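Section 7: Setting Up the Hetar Outdoor Speaker on a Patio or Other Paved Area
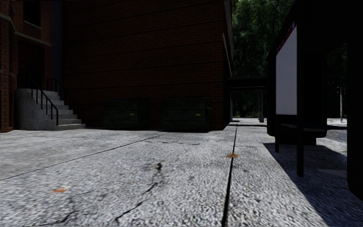 The Hetar is built to live outdoors, which puts it ahead of most of the people who will be asked to carry it there. It weighs more than it looks. Read this section through once before you lift anything.

You will need the speaker, the ground plate, the four rubber feet, the power cord, and the small bag of hardware marked B. Bag A belongs to the wall bracket and is covered in Section 8. If you have opened both bags onto the same table, the longer screws are from A.

Choosing a spot

Paving is rarely as flat as it seemed when you were only walking on it. Set the ground plate down where you think you want it and press on each corner in turn. If it rocks, move it. Keep the plate off joints and cracks, where one side may sit a little higher than the other and the bass will find the difference before you do.

A brick wall behind the speaker makes it louder and also boomier. Start with a gap of 12 inches and adjust to taste. Your neighbors may have a taste as well.

CAUTION: Do not set the speaker in a low spot where rainwater collects. The cabinet sheds rain from above. It was not designed to stand in a puddle, and the warranty has a paragraph on the subject.

Fitting the ground plate

1. Turn the speaker upside down on a folded blanket. Leave the grille on.

2. Push one rubber foot into each corner of the ground plate until it clicks. A foot that has not clicked will fall off later, under something.

3. Line up the arrow on the plate with the arrow on the base of the speaker. There is only one way it fits, although a second way looks very convincing until the last screw.

4. Start all the screws from bag B by hand, then tighten them a little at a time, working corner to opposite corner. Stop when they are snug. The sockets are plastic and will not forgive enthusiasm.

5. Turn the speaker upright with a second person helping.

Note: The Vetia cover, sold separately, goes on after the plate. Owners who put it on first will get to read this page again.

Connecting power

6. Check that the outlet is a grounded outdoor type with a weather cover that closes over the plug.

7. Run the cord along the edge of the paving, away from chairs, mowers and guests. Do not tuck it into an open joint in the concrete. It fits beautifully, and grit will wear through the jacket.

8. Leave a loop of slack hanging below the outlet so that water drips off the bottom of the loop instead of following the cord to the plug.

9. Press and hold the power button for 3 seconds. The light turns amber, then green. If it stays amber, see error 218 in the back of this guide.

CAUTION: Never use an indoor extension cord outdoors, even for one evening. It is always one evening.

Before winter

In cold areas, bring the speaker in by the end of September, or whenever you first catch yourself putting it off. Brush leaves and grit off the ground plate and store it with the speaker. Plates left behind on the patio are a steady source of replacement orders, part H-12.

Guide revised 24 November 2007. Replaces all earlier versions, including the one with the arrow pointing the wrong way.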